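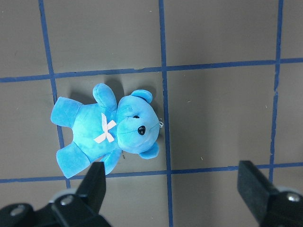

The Bear on the Grid

ROBOTICS | LONG READS
Search this site
57 shares 30 comments

Hilde Jansen has a rule for her students: do not trust a robot that is good only with boxes. A box has flat sides and it stays the same when you push it. A soft toy is another matter. It has arms, legs and ears, and every one of them can bend when a finger touches it.

Her group at Warkitz works on a method they call Stundico. Before the gripper closes, the program compares several views from the wrist camera and guesses how the soft body will give way. If the guesses disagree too much, the arm moves a little and looks again. 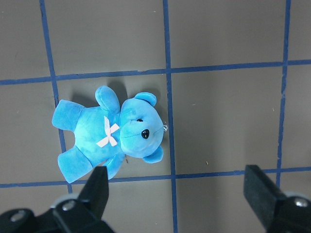

The bear from the wrist camera, with the gripper fingers open. The tape divides the surface into cells.

The group has recorded 2883 grasp attempts. With the older method, 57 percent of the lifts on soft objects were counted as good. With Stundico it was 69 percent. Njoroge Massawe, who wrote most of the code, is pleased but careful — he wanted more.

"The ears are still difficult," he told me. "The program likes them too much, and they are a bad place to hold."

Yuto Wada is more interested in the time. Each second look costs a pause, and he finds the pauses long for any real job.

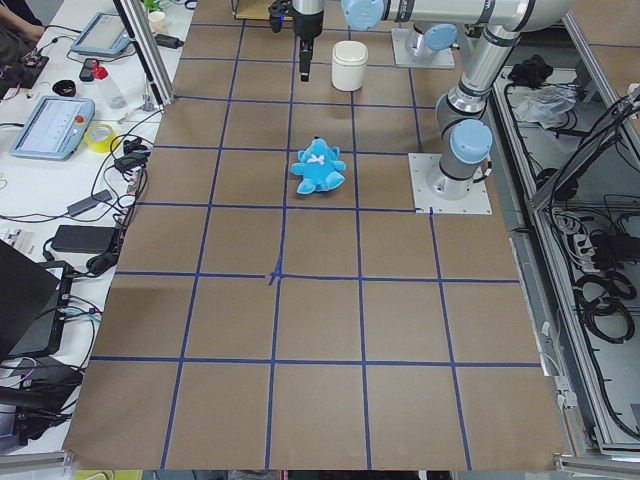

The taped table at Warkitz, with two arms and the bear in one of the cells.

In September the group will begin with towels, which have no head and no legs to aim for. Massawe expects the numbers to fall.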